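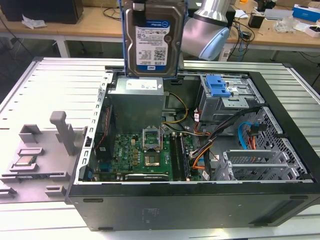
**Where do old computers go in Sollbridge now that the county has stopped picking them up?**

They go to the Pisar Street depot, in the long brick building behind the bus garage, and drop-off costs residents nothing.

I've been getting that question in my inbox since the county ended curbside pickup for electronics, and I finally went down there to see how it works (and to get rid of a printer that has been living under my stairs for longer than I'd like to admit). The counter opened in October. It's run by Zultau, the small repair outfit that used to have the shop next to the dry cleaner, under a contract with the town worth 400 dollars a week plus whatever they make selling refurbished machines.

First, the basics, and then I'll get to the fight over the fees, which is what most of you wrote to me about.

## What they take

Desktops, laptops, monitors, printers, keyboards, routers, phones, and cables. Boxes and boxes of cables. Duarte Henriques, who runs the counter, told me people apologize for the cables more than anything else, and that he'd like them to stop, since copper is worth money and he's happy to have it.

They don't take refrigerators, microwaves, smoke detectors, or car batteries. Those still go to the county transfer station out on the highway. Loose lithium batteries are fine if you tape over the ends first. If a phone or laptop battery is swollen, don't put it in a bag with other stuff, and tell the person at the counter before you set it down. There's a sand bucket for those by the side door.

Old tube TVs are the tricky one. Zultau will take them, but the hauler charges for the glass, so there's a 55 dollar fee per set. I know! I had the same reaction. I'll come back to it.

## What happens to your files

I asked about this twice, because it's the thing my mother asked me when I told her where I was going.

Every computer that comes in gets its storage pulled before anything else is done to it. If the machine is good enough to resell, the drive is wiped with overwriting software and tested, and if it fails the test it goes in the shred bin. If the machine is going for scrap, the drive goes straight to the bin. Solid-state drives are handled a little differently because overwriting doesn't work as well on them, so they use the erase command built into the drive and shred anything that won't confirm.

You can also ask for your drive back. I didn't know that! Just say so when you hand over the computer, and they'll take it out while you wait. On a regular desktop it's a quick job. On some of the thin laptops the storage is soldered to the main board, so there's nothing to hand back, and in that case they'll offer to shred the whole board with you standing there. It costs 5 dollars for the witnessed version, and you get a slip of paper with the serial number on it.

Adjoa Akolgo, who handles the records side, wishes more people would do one simple thing before they show up: sign out of their accounts. A laptop that's still locked to someone's account can't be resold even if it's in perfect shape, and a lot of decent machines end up as scrap that way. "It takes five minutes at home and it's impossible here," she told me. So if you're bringing in a phone or a tablet or a newer laptop, please sign out, turn off the find-my-device setting, and then do a factory reset, in that order. I did them in the wrong order on an old tablet last year and ended up on hold for most of an afternoon.

And back up your stuff. I feel silly typing it, but Adjoa said they get calls from people who gave away a computer with all the wedding pictures on it, and by then the drive has been cleared.

## The fee fight

OK, so the fees. When the council voted on the contract, the summary that went around said drop-off would be free, and a lot of folks took that to mean free for everything. Then the sign went up at the counter with the tube TV charge on it, and there was some yelling at the October meeting. I was there, sitting in the back by the coffee.

Despina Atanasov, who has the rental houses on the north side, spoke first and spoke the longest. Her point was that tenants leave TVs behind all the time and that a high fee is just going to put them in the creek. She's got a point about the creek. I walk my dog down there and I've seen two sets by the footbridge since summer, and it was none before.

Bongani Molefe, from the town works office, answered that the charge is what the hauler bills, and that neither the town nor Zultau keeps any of it. He also said the county had been eating that cost for years without telling anyone, which got a bit of a rumble out of the room. What he offered was a cleanup day in the spring when the fee would be waived for the first 200 sets. The council liked that enough to ask him to come back with a price, so it's not a done deal yet, but I'd hang on to your tube TV for a few months if you've got a dry place for it.

There was a side argument about businesses. The way the contract is written, free drop-off is for households only, and a shop with more than a carload has to call ahead and get a quote. Aurel Ghiță, who owns the copy place on Depot Road, thinks that's unfair to one-person businesses, and he asked why his single dead copier counts as commercial when his neighbor's three dead printers don't. Bongani said he'd look at it. I'll ask again next month.

## Buying one

I didn't expect to be tempted, but there's a shelf of finished computers near the front and they're priced pretty well. The desktops come with a keyboard and mouse and a 90-day guarantee, and you can pay over a few months if you have a library card from any branch in town. Duarte says the machines that sell fastest are plain office desktops with a newer drive put in. Swapping the old spinning disk for a solid-state one does more for an older computer than just about anything else you can do to it, he says, and he'll do the swap on your own machine for the cost of the part plus a small labor charge if you'd rather keep what you have.

That might be the most useful thing I learned all day. My own desktop takes forever to start up and I'd been thinking it was done for. I asked what would be involved, and he wanted to know how old it was, how much memory it had, and whether it made any clicking noises (it does). Clicking is bad, apparently. He told me to copy everything off that night, which I did, with a sandwich in one hand.

If your computer can't run a current operating system, they'll put a free one on it for you and show you around it a little. I tried it on the display model and found the web browser, the printer settings, and a solitaire game without asking for help.

## Hours and getting there

The counter is open from 9 a.m. to 4 p.m. on weekdays, and mornings are quieter. The front lot is shared with the bus drivers, so don't park in the striped spots or you'll get a note on your windshield like I did. Pull around to the side door if you've got something heavy and ring the bell. They have a cart.

Bring something with your address on it, like a utility bill or a license. If you live just over the line in the township, you can still use the counter through the end of the year while the two governments work out who pays for what.

A couple of you asked about lunch, which has nothing to do with electronics, but Mạc is two doors down and does a very good noodle soup, and they're fine with you leaving your car in the side lot while you eat.

I'll post the spring cleanup date once the council has voted on it. If you've had trouble at the counter, or you were charged for something that should have been free, write to me and I'll pass it along to Bongani's office.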